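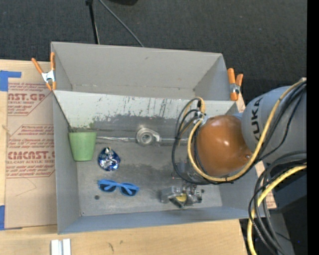

# Trameck sloped picking bin: two months in

I bought the Trameck bin in November for the shared workshop, mostly because I was sick of picking off a flat tray. On a flat tray everything that rolls ends up against the lip, and then you spend your evening writing special cases for things against the lip. The pitch is that sloped walls slide parts back toward the middle where a gripper can reach them. The product page says "never lose a pick to a corner again." I read that twice and ordered it anyway.

What you pay for is a sheet metal bin in gray, flat floor, four angled walls, and a download code for Rorklow, which is the planning software they bundle with it. Shipping was $30 on top. There is no gripper and no camera in the package, and no arm. The box photo suggests otherwise, so read the listing.

## Putting it together

The manual says 29 minutes. It took me an evening. The walls come separately and the tabs at the upper corners didn't line up with their slots on mine, by a small but annoying amount. You can bend them until they do, or you can do what I did and put spring clamps on. Clamps hold the corners well. They also stick up over the rim, so they have to go into the collision model, and Rorklow has no entry for "thing clamped to the bin." I drew boxes by hand.

I wrote to Trameck. They answered the next morning, which I'll give them credit for, and offered a replacement wall if I sent the first one back at my own cost. I have not sent it back.

One more point on setup. The bin has no feet and no mounting flange. On a wooden tabletop it will creep if the arm leans on it, and once it has moved your calibration is gone. A strip of anything grippy underneath helps. I'd expect holes for screws at this price.

## Do the slopes work?

Partly. Small hard parts do slide down. Drop a bolt near the rim and it goes to the floor nearly every time, and I stopped thinking about bolts after the first week. If all you pick is hardware, you could stop reading and buy one, or bend your own.

Mixed stuff is another matter. I don't care much about bolts. I wanted a bin for household clutter, the sort of things you'd want a home robot to pick up someday: a plastic cup, sunglasses, crumpled foil, odd bits of metal. A cup that lands upright against a wall stays there. The slope doesn't touch it, and now the wall is leaning over the side where one finger needs to go. With a straight-sided bin you can at least come straight down next to the wall. With this one the fingers run into sloped metal before they reach the floor, unless you tilt the wrist, and tilting the wrist brings the cables closer to the rim on the other side.

I logged 2,236 pick attempts over the two months, all at low speed. I won't print a success rate, as it would say more about my gripper than about the bin. What I can say is where the misses were. Most of them happened against a wall, same as with my old tray. There were fewer in the corners, so the slogan is half right.

Foil was the worst item in both setups. I mention it in case somebody thinks a gray bin solves reflections. It doesn't. The gray is a decent background for bright colors, and blue or orange plastic stands out nicely. Bare metal parts are close enough in tone that my segmentation kept gluing them to the floor, and their shadows too. I ended up adding a second lamp.
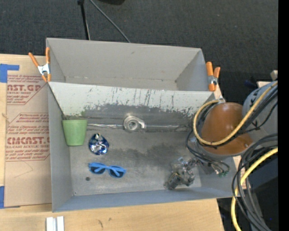
Then there's the finish, which I have complaints about. The paint shows everything. Scuffs, smears, drips down a wall if you get anything liquid near it. I wiped one test patch with dish soap and another with alcohol and neither came back to the color it shipped in. That sounds like vanity until you use background subtraction, at which point every new stain is a new object. I had Rorklow propose a grasp on a smudge more than once. You can retake the reference image, and you'll be doing it often.

## Rorklow

It installs cleanly, and that was a nice surprise. The bin model is already loaded with the right wall angles, and importing my arm's description took one try. Grasp previews are clear. After that my mood went downhill.

The free tier allows 16 object models. When you hit the limit it doesn't tell you; new models just don't appear in the list, and I lost a good part of an evening to that before I found the limit in a forum post. It also treats the cable bundle as if it weren't there. Any arm with its lines strapped along the outside has a fat loop of cable at the wrist, and a planner that ignores it will happily drag that loop over the edge of the bin. I added a padding cylinder around the wrist and lost some reach near the walls. See above for how badly I needed reach near the walls.

I've since gone back to my own planner and only open Rorklow to look at the previews.

## What else is out there

Caruso sells a shallower bin with a bolt-down base and welded corners. I used one for a weekend at a friend's shop. It costs more and the floor area is smaller, but it stays where you put it. The Ternano folding crate is plastic and much cheaper, and its walls flex when you bump them. For a beginner on a hobby arm I think flex is a plus, as a bad plan ends in a dent and a laugh.

Or go to a sheet metal place with a sketch. The geometry isn't a secret.

## Would I buy it again?

At full price, no. The shape is a reasonable idea and for small parts it does its job. For mixed objects I saw a modest gain over a tray, and I paid for it with harder grasps along every wall. The corners should fit, the base should have holes, and the paint should survive being wiped.

I'm keeping mine, because it's set up and calibrated and I don't want to do that again before spring. If Trameck puts out a version with a mounting flange I'd take a look, though I'd wait for somebody else to assemble the first one.

**Bin:** 3 out of 5
**Rorklow:** 2 out of 5, and one of those is for the installer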